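Search this project
Type to search files, tasks, objects

Home Files Tasks Objects Changelog Contact

# Kidar: office carrying tasks

Kidar is a collection of short recordings about moving ordinary things through a shared office. It has 362 recordings in 4 task groups. The last update of this card was on March 31, 2025.

## What is carried

The objects are the ones any office moves during a week: water jugs, cardboard boxes, bins, chairs on wheels. We bought the storage bins from Tundex, the other objects were already in the building. Each object has a short name in objects.csv. Please use this name when you report an error, it saves us time.

## Task groups

- load: put an object on a platform hand truck
- unload: take it off and put it on the floor
- push: move the hand truck from one marked place to another
- tidy: return objects to the shelf or to the wall

A recording has up to 40 seconds. Longer ones were divided, and the parts have the same number with a letter – for example 117a and 117b.

## Notes on labels

The label "jug" is used for every water container with a handle, full or not. In February we joined "carton" and "box" into one label, so old scripts from the Ağca branch must be changed. 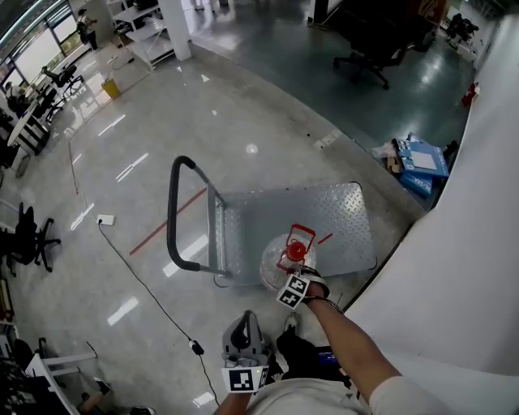 The label "cart" means the hand truck only. Office chairs also have wheels, but they are always "chair", even when a box travels on the seat.

## Known problems

Labels for cables on the floor are not complete. Number 939 in the label list is a duplicate and will be removed. The Flondard export keeps the old order of columns – check the header before you merge.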